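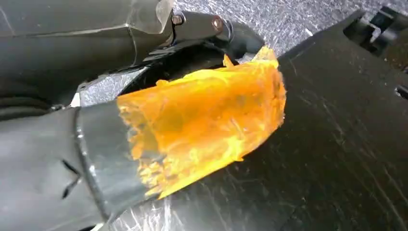 Search tickets Go

Ticket 238: Label printer drops off network after sleep
Posted in January by Requena help desk

Status: Resolved

The Drerano label printer in the shipping office goes offline after it sits idle for 15 minutes. Jobs stay in the queue and come out only after a power cycle. Two desks affected.

9:10 a.m. Restarted the print spooler. Test label printed. Printer went offline again at the next sleep.

9:50 a.m. Swapped the network cable and moved to a different port on the Esach switch. No change.

10:40 a.m. Turned off sleep mode in the printer menu. The setting went back to On after a restart. Firmware is two versions behind.

1:15 p.m. Updated firmware and turned sleep off again. Setting held through a restart. Reserved the printer's address in the router and pointed both desks at it.

3:30 p.m. Still online. Orders from Arkari printed from both desks. Old queue entries deleted.

If it comes back, reopen this ticket and attach the printer's network status page.

Contact the help desk | Back to top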